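Brakley Student Robotics Program
Frequently Asked Questions for Families and Applicants

Who may join the program?
The program is open to all students enrolled in grades nine through twelve. Previous experience with programming or tools is welcome but is not expected. Students who join after the start of the term are placed with an existing team.

What will students work on this year?
The theme is kitchen tasks. Each team prepares a two-finger gripper to work safely at a countertop with ordinary household items such as cutting boards and dishes. Teams begin by moving the gripper over the work surface by hand control, and later write their own motion routines.

How large are the teams?
Each team has no more than 12 students. New members spend their first two meetings with the mechanical group before choosing between mechanical work, programming, and documentation.

Is there a fee?
The fee is $50 per term and covers shared parts, software accounts, and the team shirt. A reduced fee of $25 is offered to any family that requests it. Requests are confidential and should be sent to the program office before the term begins.

Does the program take part in competitions?
Yes. Teams may enter the Nerkside Challenge, held each June. Entry is decided by the team together with its advisor. Students who prefer not to compete may present a project at the family open house instead - both options receive the same credit.

What safety rules apply?
Closed shoes are required at all times. Long hair must be tied back, and loose sleeves must be rolled above the elbow. Hands stay off the work surface while the gripper is powered. A student who needs to move an item must call "hold" and wait for the operator to answer.

May students take equipment home?
Grippers, controllers, and cameras remain on site. Laptops may be signed out overnight with the written consent of a parent or guardian.

How much time is expected?
Teams meet twice a week after school. Additional sessions are scheduled in the month before a competition, and attendance at these is strongly encouraged. Students should tell their advisor in advance if they will be absent.

May parents observe a meeting?
Visitors are welcome with one day's notice. Please sign in at the front office and remain behind the marked line while equipment is in use.

Whom should I contact with other questions?
Written questions may be left at the program office or raised with any team advisor. Replies are normally sent within two school days - please allow longer during the summer break.

Last updated July 11, 2019

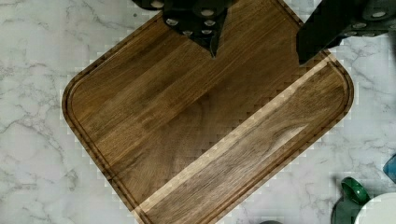

Farzana Barua
Program Coordinator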